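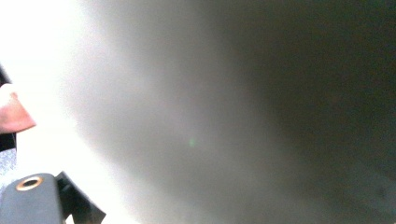

Chapter 6
Bearings, Lubrication and the Life of Rotating Machines

6.1 Why a chapter on bearings

Many students arrive at this chapter with the opinion that bearings belong to the mechanical course and that an electrical technician can leave them to somebody else. I had the same opinion when I was an apprentice. In the workshop where I learned the trade, the winding people sat on one side and the fitters on the other, and a motor with a noisy bearing was simply carried across the floor.

In a small plant this division of labour does not exist. The person who measures the insulation resistance is also the person who must decide if the motor can run until the June shutdown or must come out tonight. For this decision you need to know what a bearing does, how it is loaded, and what are the signs that it is near the end of its life.

The previous chapter treated the losses in the stator and rotor. We now go to the parts that carry the rotor. The material is divided as follows: types of bearings and their loads (6.2), calculation of rated life (6.3), grease and oil (6.4), bearing currents in motors fed by a variable frequency drive (6.5), and removal and fitting (6.6). The exercises are at the end, and the answers to the odd-numbered ones are in Appendix C.

6.2 Types of bearings and their loads

A bearing has two duties. It must hold the shaft in its correct position, and it must let the shaft turn with small friction. The force that acts at a right angle to the shaft is called the radial load. The force that acts along the shaft is called the axial load, or thrust. Most horizontal motors carry mainly radial load, from the weight of the rotor and from the pull of the belt if there is one. A vertical pump motor carries also a considerable axial load, and for this reason its bearings are usually of another type.

The deep groove ball bearing is the one you will meet most often. It accepts radial load and a moderate axial load in both directions. The cylindrical roller bearing has a line of contact where the ball has only a point, so it carries a heavier radial load for the same outside diameter. In its simplest form it accepts no axial load at all. It is often chosen for the drive end of a belt-driven motor — but it should not be used where the radial load is very light, as the rollers can then skid on the raceway and damage it.

In the usual arrangement one bearing is locating and the other is non-locating. The locating bearing fixes the shaft in the axial direction. The non-locating bearing permits the shaft to grow when it becomes warm. If both are fixed by mistake during a repair, the growth of the shaft will load the two bearings against each other, and they may fail in a short time even if the grease and the alignment are perfect.

Case 6.1: The Stirkar fan

Karine Lapointe was the maintenance planner at the Stirkar board mill when the drive-end bearing of an exhaust fan motor failed. The bearing had run for 459 hours. The one before it had served several years. The fitter suspected a poor bearing and ordered a replacement of a different make, a Galeo, and this one also became noisy.

Lapointe asked to see the work order for the first change, dated 29th August. It recorded that the belt had been renewed on the same shift, and that its tension was set "by hand, firm". When the tension was measured with a gauge, it was 77 per cent above the value given by the belt supplier. The belt was slackened to the correct value, a new bearing was fitted, and the colour of the grease at the next inspection was normal.

Please keep this case in mind when you read section 6.3. The life of a ball bearing changes with the third power of the load, so a modest error in belt tension has a large effect on the hours.

Before you continue, you should be able to say:

- which of the two loads, radial or axial, is increased by a tight belt
- why only one of the bearings on a shaft is locating
- in which situation a roller bearing is a worse choice than a ball bearing

6.3 Calculation of rated life

The rated life, written L10, is the number of revolutions that 90 per cent of a large group of identical bearings will reach or exceed under the same load.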